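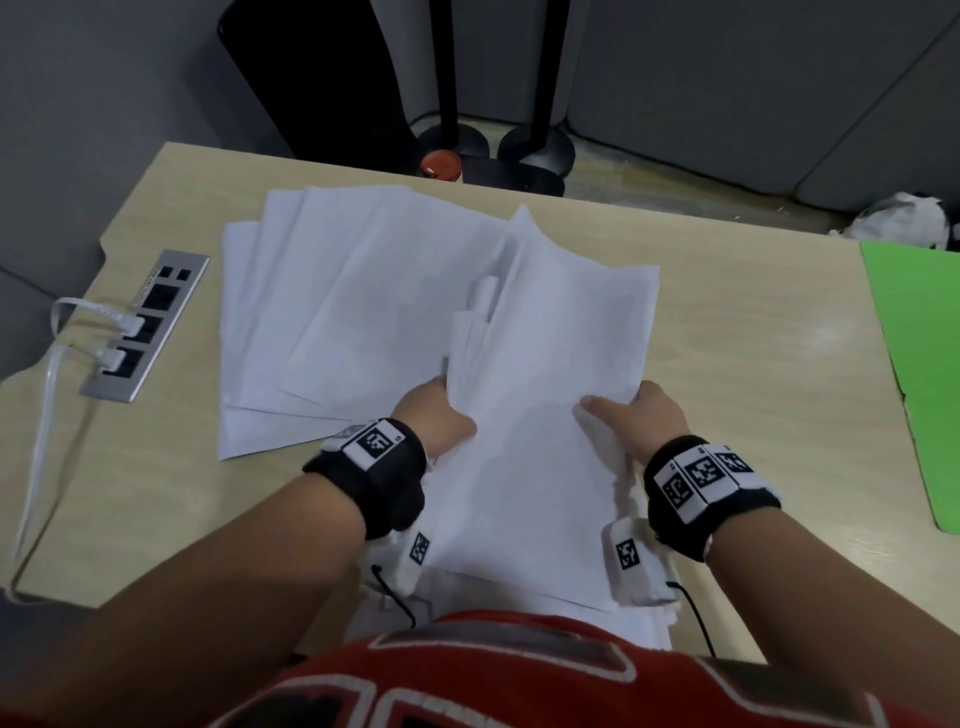

*Paper sorting with both wristbands on, seen from the head camera.*

Saturday, May 17, 2025

I've been going back and forth on wrist tracking since April, and this week I finally put the two head cameras up against each other on the same task. The task is sorting a pile of blank paper. I picked it because paper is hard on the tracker. The hands overlap, they go flat, the wrists roll over to pinch an edge, and the markers turn away from the lens just when I want the pose most.

The two cameras are the Walitz and the Terkis. The Walitz is the one I've used all along. It has the narrower view and a sharper picture. The Terkis is wider and weighs less, and I had it on loan until Friday.

I ran 38 takes in all, split evenly. Each one was the same thing: spread the sheets out on the desk, pull a few together with the left hand, hold the rest down with the right, square them up, stop. Same desk, same lights, same bands on the wrists.

What I found:

- **Walitz:** Marker reads were solid as long as the hands stayed near the middle of the desk. When I reached wide for a stray sheet I lost the wrist completely, and the track took a moment to come back.
- **Terkis:** It hardly ever lost a wrist off the side. The tags come out smaller in the picture, though, and with the left wrist tilted I got jitter that I'd have to smooth out later.
- **Both:** White paper under white tags is not a problem. I had expected it to be. The black border on each tag is enough for the detector.

The bigger gain came from the bands themselves. The right one has three tags side by side, and it held its pose through wrist rolls where a single tag would have gone edge-on. The modules hanging underneath carry a marker too, so when the palm comes up there's still something to read. I want to make up a left band to match the right one before I do anything else.

Cables are still the weak spot. They trail off the wrists toward me, and if I lean forward they drag on the edge of the desk. Twice I had to throw out a take for a tug that showed up in the data as a little jump. I've tried clips on the sleeve and don't like them.

On the controller side I moved from Grgić to Numden halfway through April and haven't gone back. The replay on the arm is smoother, and I can set the gripper closing speed per segment, which matters with paper. Too fast and the fingers push the top sheet away before they close on it. The arm managed to lift 3 or 4 sheets together on its better runs. On the bad ones it got one sheet, or creased the corner and got none.

I'm keeping the Walitz for now and raising the mount a little to get more of the desk in. If that costs too much tag size I'll order a Terkis. It's 600 with the mount, so I'd like to be sure first.

Next up is the same task with card stock, then envelopes.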